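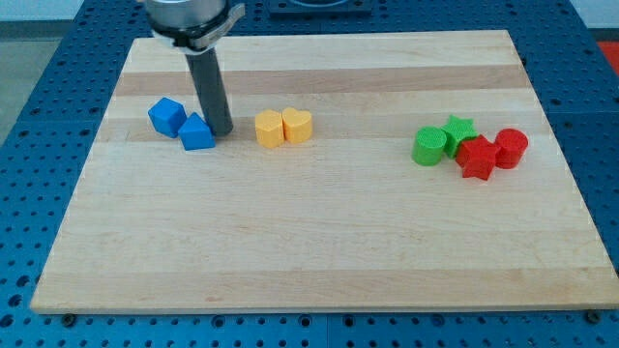

*Tabletop pushing cell with wooden work board and coloured blocks.*

## Briner Tabletop Manipulation Kit

The Briner kit is supplied by Tevivine to colleges, training centres and research groups that require a compact station for pushing and sorting exercises. It is fitted to a perforated table and may be used with most small arms.

**Supplied with each kit**

- Light-coloured wooden work board
- Block set in blue, yellow, green and red, including cubes, cylinders, hearts and stars
- Straight rod finger with clamp band
- Bolts for the table
- Printed exercise guide (148 pages)

**Work board**

The board lies flat on the table and can be lifted out for cleaning. Its pale surface keeps the coloured blocks easy to tell apart under ordinary room lighting. Worn boards may be ordered separately under part number 1528.

**Exercises**

The guide contains 14 graded exercises. Early tasks ask the arm to push a single block to a marked point. Later tasks call for grouping by colour or by shape, with the rod kept close to the board at all times.

**Ordering and support**

Kits are dispatched from the Paucar warehouse in about 14 working days. Replacement blocks are sold by colour. Enquiries regarding installation or licences for the guide should be directed to Jozef Brouwer, Education Sales, Tevivine.

Page last revised June 27, 2021.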